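Putting a Small Desk Back Together: What We Learned About Keeping a Work Surface Clear
Project report by Kimie Nishimura and Ravinder Beaudoin
Jun 13, 2020

We started with a question that sounds almost too small for a whole project: how much stuff does a student desk need on it? 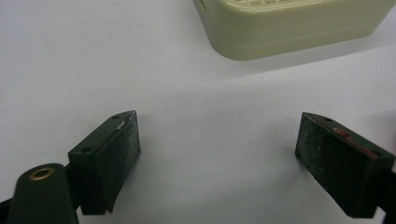
Both of us study at a desk every day, and both of us had let it get out of hand. Kimie's was mostly paper. Ravinder's was cables, mugs and a stack of library books that should have gone back in October. So we picked one white work surface, gave ourselves a limit on what could stay on it, and kept notes. It was way more fun than we expected!

What we did
First we took everything off and sorted it on the floor. There were 48 things, counting a bundle of pens as one. We wiped the surface down and then put objects back only when one of us needed them for real work. Anything used just once in a day went back on the shelf that night. We kept this up for two weeks, taking turns at the desk, and called the plan Tarneo (Ravinder's old name for a board game he never finished – we liked the sound of it).

For each session we wrote down who was working, what was on the desk at the end, and how long it took to clear. Kimie drew up the log sheet, and it got better after the first weekend, when we added a column for things we had gone looking for and couldn't find.

What we found
Boxes stay and loose things wander. A plastic box with rounded corners is easy to grab, easy to wipe around and easy to push toward the back, so it kept its spot with no effort from us. Pens and sticky notes turned up everywhere. We also learned that a pale surface is great for spotting crumbs and pencil dust, which made us clean more often than we would have on a dark one.

The large sheet of drawing paper was our big argument. Kimie loves working on top of one because she can scribble anywhere. Ravinder thinks it slides and folds, and he'd rather have the bare desk. We tried both and still don't agree.

Our slowest clear-up took 375 seconds, after a night of poster cutting. Scraps get under everything!

What we would change
Two people is a tiny group, and we both knew we were being watched by the other one. Next time we'd like to try it with a shared table in the study room, where people leave in a hurry. We'd also put a small tray at the back corner from the first day – Kimie asked for one all along, and Ravinder now has one at home.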